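Cube markers on hand tools, part 4: mounting and drift

Gilent is the tracking half of the build I share with Eilidh Rankin. It takes a hand-held gripper in the right hand and any ordinary tool in the left, puts a printed cube on each, and solves for both poses from a head camera. Part 3 covered the gripper. The open question was whether a cheap brush could be treated the same way.

The brush cube is white, with square black-and-white patterns, and sits on the handle just above the grip. My first mount put it 25 mm lower, where my thumb hid one face on nearly every stroke. Moving it up cost a little balance and fixed most of the dropouts. The test garment is a hooded jacket, hung so that the folds can be reached from below. 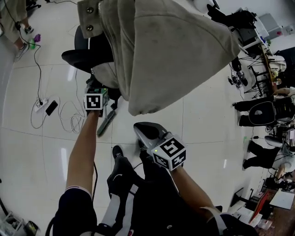
Calibration

The offset from cube center to bristle tip has to be measured for each brush. I pivot the tip in a shallow dimple and fit a sphere to the cube positions. The last run used 2794 poses, of which 109 were rejected for reprojection error. The fit was stable after that.

Glossy floor tile is a nuisance. Reflected overhead lights wash out the pattern at low angles, so exposure is now fixed and set darker than looks right on the monitor.

Still open

Bristle flex is not modeled. The solver assumes a rigid tip, and under load it is wrong by an amount I have yet to measure. Gillespie Mackay suggested a stiffer brush for the next round. I have ordered two from Narnitz and will rerun the pivot test when they arrive.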